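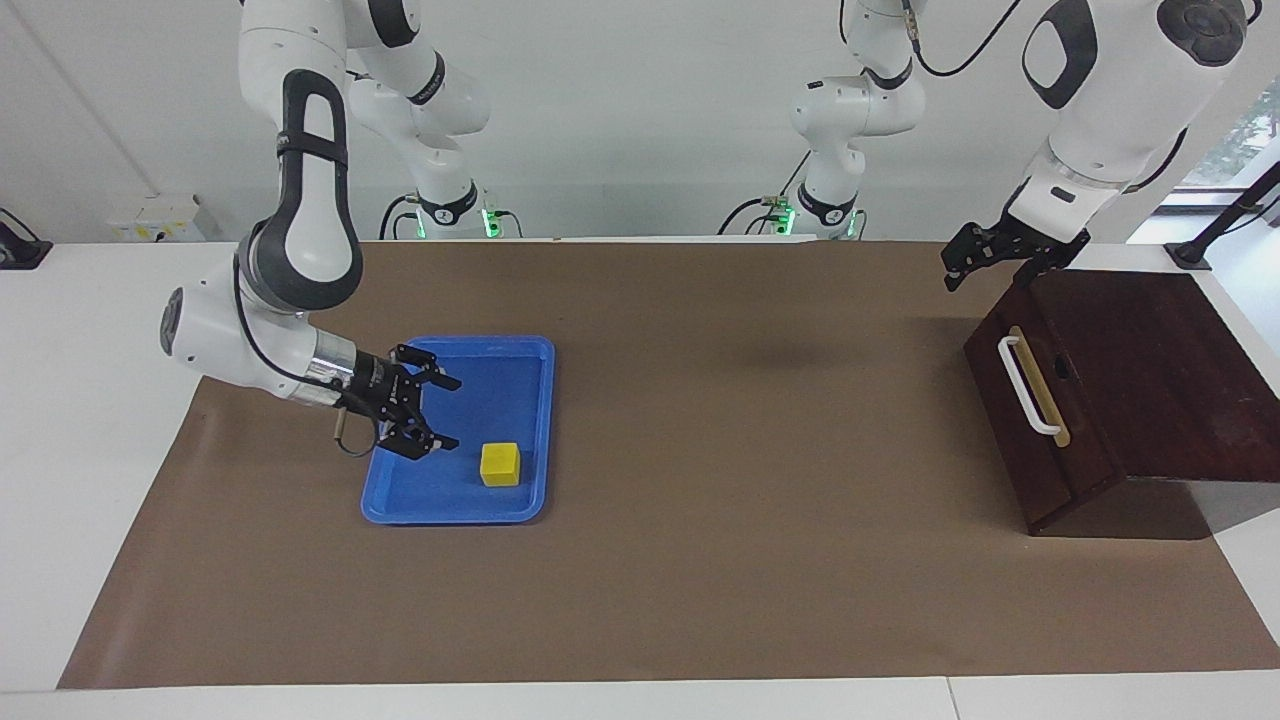 Re: drawer task, right arm keeps drifting

Osvaldo Parisi wrote:
> I did 29 demos of the cube task by remote control before lunch. 5 of
> them I would throw out, the right gripper came in too low over the
> tray. Is it worth going on to 60, or should we change the start pose
> first?

Change the start pose first. Park the right gripper over the upper left part of the blue tray, fingers open, and put the cube toward the lower right. The left one can wait above the wooden box, also open. On the Manole setup we let people start wherever they liked and the first second of every demo was useless.

Keep the 5 bad ones in a separate folder - Lenell wants to look at failed grasps in October.

Also, please don't push the leader arms fast to catch up after a pause. The follower lags and then jumps. If you lose your place, stop and record again. I redid 3 of mine that way yesterday.

I haven't tried the Estix pedal for marking the end of a demo. Has anyone else on the list?

Amedeo Pellegrini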